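Old desktops get a second go at Clorach repair mornings
18 August 2026
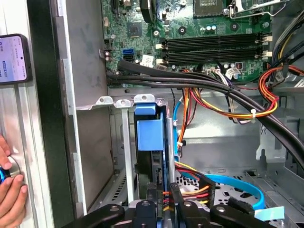 The computer repair mornings at Clorach are back for another season, and the organisers would dearly love to see the tired old desktop towers that have been gathering dust under desks and in the backs of garages since goodness knows when. Last season 70 machines were stripped, cleaned, fitted out again and sent off to new homes -- a lovely result for a program that began with one trestle table and a borrowed set of screwdrivers.

It's unhurried work, and good company too. The side panel comes off, the memory slots and processor socket get a proper look, and whatever can be saved is put to one side for the next machine that needs it. Newcomers are always paired with an old hand, so please don't be shy if you've never seen the inside of a computer before!

Ornier has chipped in $500 towards memory and drives, and the group hopes to have another batch ready for families by December. Memory modules are especially welcome, as are spare power cables and any keyboard with all its keys. Doors open at 11 and the kettle goes on soon after.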